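Can a machine do your laundry yet? (or make a bed, I'm not picky)

turent_fan
My brother-in-law swears we're a year out from a machine that does the whole bedroom: clothes, bedding, all of it. He put $500 down on a Drivau preorder. Am I wrong to laugh?

9lives
Yes, a little! The folding demos are way better than they were last August. Towels, T-shirts, fine.

mopbucket
Towels on a bare table, sure. I run a Preka arm at work, packing the same carton 20 hours a day, and it still sulks if somebody swaps the tape. Soft stuff is so much worse.

9lives
Your Preka is old though, come on. The newer ones aren't following a fixed path.

mopbucket
It's two years old lol. And it can't tell a sheet from a pillowcase.

turent_fan
So what would count as "does chores" for you guys? I'd say one normal bed with normal stuff on it.

quiltedkat
Okay, normal bed. Fleece blanket with cats on it, duvet rolled up at the head, white clothes piled on the duvet, more bedding folded in the middle. Put the clothes away, spread the duvet, don't drag the blanket off. I'd pay for that tomorrow.

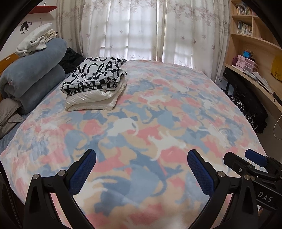
Reply 9: 9lives
I think it gets the clothes. The duvet I'll give you, that's a two-arm job and those folds are thick.

Reply 10: mopbucket
It picks up one shirt and three come with it. Then it folds the wad.

Reply 11: turent_fan
Showed my brother-in-law. He says Drivau will have duvets in the next update. I have him down for a pizza if it doesn't.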